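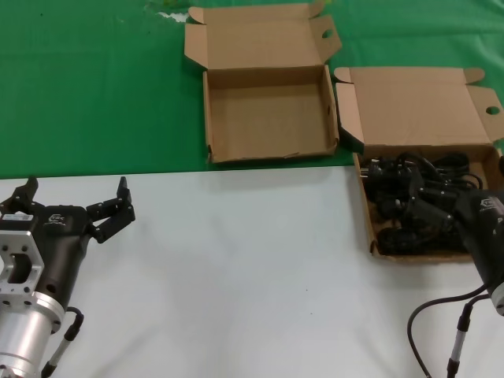
Carrier screening before a second child - worth it?

tutier_mom
Our first has a recessive condition, and we found out at four months. My sister says to get the big panel from Ruddock. It covers 400 genes and we'd pay for it ourselves. Has anyone done this?

ernetti88
We did. You already know which gene is involved, so ask for the targeted test on both of you first. Ours took 2 weeks.

Zosier
I disagree. My husband and I each carried something else that the targeted test would have missed. I'd rather have the full list.

ernetti88
A full list also gives you a lot of results that mean very little. We know a couple who worried all December over one.

Anahera Bright
Did they see a genetic counselor? Ours went through the report line by line and crossed most of it off. Ask for one before you order anything - some insurance plans pay for the visit but not the test.

tutier_mom
We have a referral but no date yet. Is the risk still one in four if we do nothing?

Anahera Bright
If you're both carriers, yes, for each pregnancy. Having one affected child doesn't change it.

Zosier
Call the clinic Saturday morning. They fill canceled slots then.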